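Notice of Vacancy, Room 1053

The Residence Office at Langat regrets to inform all tenants that Room 1053 is to be returned to general use. The previous tenant, Mr. Wanomel, has been transferred to the Flurton office under the terms of his agreement. Persons wishing to claim articles left in the room should apply in writing. Articles not claimed within 10 days become the property of the Residence.

I wrote that paragraph at my own desk on the third floor, and I signed it Halima Rashidi, Deputy Registrar of Rooms. It was the standard paragraph. I had sent it out for tenants who married, for tenants who were dismissed, and once for a tenant who had been dead since October, whose rent the bank had continued to pay.

The procedure following a notice is set down in the Residence Handbook. The Registrar or her deputy shall enter the room in daylight. She shall open the drawers, the wardrobe and the window, in that order. She shall record what remains, and she shall enter the name of the responsible party in the column headed User.

I entered at nine in the morning. The drawers held a bus schedule and a spoon. The wardrobe held hangers belonging to the Residence. The window had been painted shut before my appointment, and I noted this, as my predecessor had noted it and hers before that.

Then I came to the desk.

Mr. Wanomel had applied for that desk on three occasions. The first application was refused on the grounds that the room already had a table. The second was refused because the table had by then been removed. The third was granted without comment, and four men carried the desk up the stairs, taking a piece of the banister with them. He wrote to thank the office. It was the only letter of thanks in his file — or in any file on that shelf, as far as I am aware.

He had taken his papers, his lamp and the clock he used to set by the bells. I had expected to write the word "none" and go down to lunch.
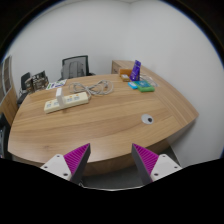 The desk in Room 1053, with the power strip and adapter as found.

I consulted the Handbook. A power strip supplied by the Residence is a fixture. A power strip purchased by the tenant is an article. An adapter is not mentioned at all, the relevant section having been composed when the rooms were lit by gas.

I considered the adapter for some time. It stood upright in its socket, as though Mr. Wanomel had only gone down the hall to ask about the mail. I have removed a great many things from a great many rooms and have not been troubled by it. On this occasion I put my hand out and then put it back in my coat pocket.

In the column headed User I wrote his name. In the column headed Condition I wrote "in use."

The senior registrar returned the form to me that afternoon with a question mark beside the entry. I replied that the inspection was incomplete and that a second visit would be required. She initialed my reply. The room has not yet been let — there is still the matter of the window.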